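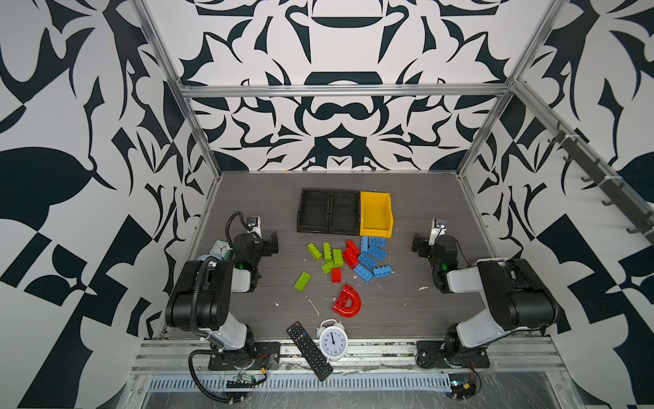 The Brick Drawer

Every January, when the holiday boxes have gone out to the curb and the new sets are already missing pieces, Edith Sotelo clears off a table and sorts toy bricks. She has done this for 18 winters, first with her own children and now with whichever grandchild happens to be in the house and can be bribed with toast. She is a patient woman with a low opinion of the big plastic tub, the one most families own, into which everything goes and out of which nothing comes without a great deal of noise.

"You hear it all over the house," she told me, raking her hand through the air to show me. "That sound. They dig and dig for one blue piece, and by the time they find it they've forgotten what they were building."

I came to her with a tub of my own. My daughter's collection had been started by a cousin, added to at yard sales, and finished off by a well-meaning neighbor who left a shopping bag of bricks on our porch, and it had reached the point where she wouldn't play with any of it. Edith looked into the tub, said "Oh, honey," and went to find some trays.

Her method begins with a small heap. You take out a couple of handfuls, no more, and spread them until every brick is lying by itself or close to it. A dozen or so pieces in three colors, say lime green, red and sky blue, will sort themselves practically while you watch, and a four-year-old can do it. Pour out the whole tub and even a grown person starts to feel tired and wanders off to check on supper.

Then there's the old argument, color or shape. Edith is for color while the children are little, and she'll defend it warmly. Her friend Fidelina Correa, who ran a toy lending shelf called Hernlow out of the back of a fabric store for 12 years, is for shape and always has been, and the two of them have been going around about it for as long as they've known each other. Fidelina's point is a fair one. If you have 200 red bricks in a drawer and you want the small square one, the color hasn't helped you a bit, but a square red brick in a drawer of square bricks jumps right out at you. Edith's answer is that children think "I need a red one" long before they think "I need a two by two," and that a drawer of one color is pretty, and pretty things get put away. (I tried both at home. We ended up with color for the ordinary bricks and a separate place for everything odd, and my daughter changed that within the week.)

The odd pieces do need their own place, whichever side you take. I mean the arches, the clear ones, the wheels, the little hinges. A see-through red arch with a row of studs along its flat side is red, certainly, but it gets lost among the red bricks and it's usually the very thing somebody is hunting for when they want a window or a sunset. Edith keeps hers in a soup bowl.

As for what to put them in, she likes open containers and nothing with a lid. A divided tray is good for the two colors you have most of, and an open-front bin, the kind people hang in garages, does nicely for a third, with the lip turned toward the child so a small hand can go straight in. Push them up close together at the back of the table and work in front of them. She wipes the table afterward with a damp cloth, having learned that bricks from a tub bring their crumbs and fluff along with them.

We did my tub over four evenings. Edith came for the first, Fidelina for the second, and I noticed that several of the green ones had been moved to a new drawer by the time she went home.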